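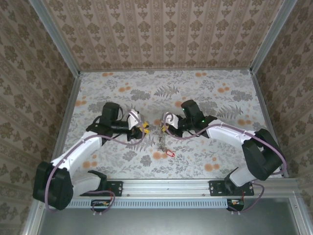 Skiltard -- shop owner, Rarketti forum member

Ticket 981, opened 17/02/2018

Hi again! My Rarketti label printer is still skipping every other label (the small ones for key tags, the big ones come out great). I've cleaned the roller, swapped the roll, and run the calibration 4 times -- no change.

Update: switched the media setting from "continuous" to "gap" and printed 20 in a row, only 2 skipped! So we're getting somewhere. Is there a newer driver than the one on the Pradton download page? Mine's from last March.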